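People keep asking whether a wall panel with hooks will fix their cable mess. I've used one in my workshop for long enough to have doubts, so the answers below are mine and not the catalog's.

## Does hanging cables on a wall panel save any time?

Some. The sellers at Undell say you'll never hunt for a lead again. I still hunt, just on a wall.

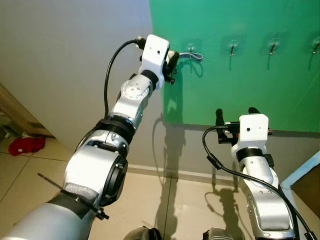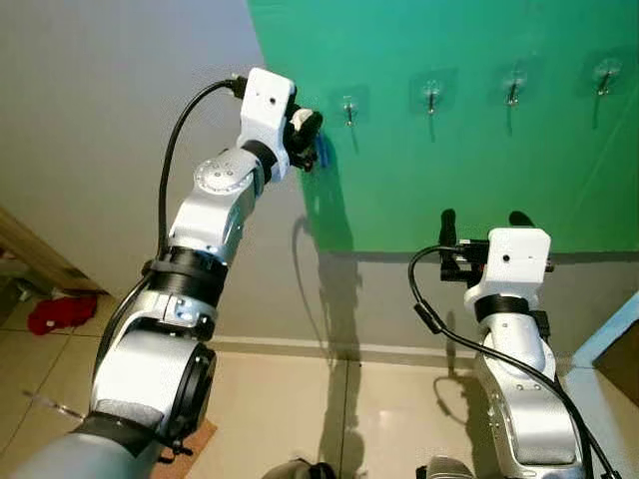 ## Do I need a green one?

No. Undell charges extra for color and I can't see what you get for it. A gray cable does show up well against green, I'll give them that.

## How many cables can one hook take?

The Indarow leaflet says 5. Try it and then try to get the bottom one back. I hang one per hook, or two if they're short.

## Is the "300 hangs" test worth anything?

Fulgencio Escobedo asked me this in May. Over 300 hangs sounds like a lot until you work out how often you grab a phone charger. I'd want to know what cable they used, and Indarow hasn't answered my email.

## Should I coil or loop?

Loose loops for anything thin. Tight coils look tidy and spring off the hook.

## What about labels?

Barrera sells a set of printed tags. Masking tape does the same job and you can change your mind.

## Can I return a panel once it's screwed up?

Trurnent says yes. Read the part about drill marks first.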